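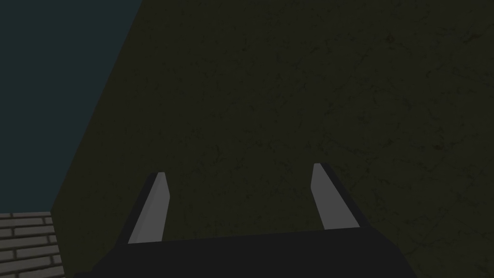
We're redoing the back hallway before December and I need opinions on limewash versus regular matte. It's a long narrow hall with one window at the far end and plaster that has been patched a lot. My wife wants white. I want a dark olive green with visible texture, close to the green in the picture. The Ustolen limewash comes in a shade like that, but it costs a lot more than flat latex.
posted by plasterdad60

Go with matte. Limewash on patched plaster dries uneven because the patches soak it up at a different rate. I did our dining room and had to prime the whole thing anyway.
posted by mkeller_ridge

Uneven is what he's asking for. Use a mineral primer, two thin coats, wide brush. Mine has held up for six years with kids and a dog.
posted by Tansy

Held up how? You can't wipe limewash. In a hallway people drag coats and bags along the wall.
posted by mkeller_ridge

You touch it up. Takes five minutes.
posted by Tansy

Dark green with one window is going to be a cave. Paint a 2 foot sample board and leave it at the dark end for a few days.
posted by oldgrout

Sample board is a good idea. I'll get a small can this weekend. Does the primer need to be tinted?
posted by plasterdad60

For that green, yes. Gray is fine.
posted by Tansy

Forum > Interior > Paint and Finishes > Limewash in a dark hallway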